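Shift Four at Holtthorpe 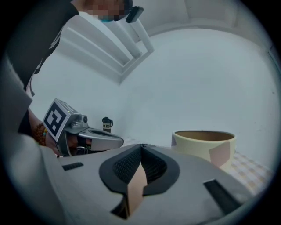

Cup work at the table, two grippers in use.

The Dratard line at Holtthorpe packed 1354 cups a shift and did not stop for lunch. Conceição Teixeira had packed cups there by hand. Now she stood at a table with a checkered cloth and a gripper, and recorded the same motion until the log accepted it.

Task 30 was a paper cup. Approach, close, lift, set down, open. The log rejected any grasp that deformed the rim.

"Your wrist turns before you close," said Belmiro Cardoso, reading the trace.

"It always did."

"It isn't in the procedure."

"The procedure was written at Grurnthorpe. They pack lids."

He entered the turn as an operator variation. By April it was in the release notes as a correction – no name attached – and the line dropped fewer cups.

She went down to see it at the shift change. Four arms stood over the belt. Each one reached, turned slightly at the wrist, and closed. She watched until the counter read 1777, then went back up and opened task 31.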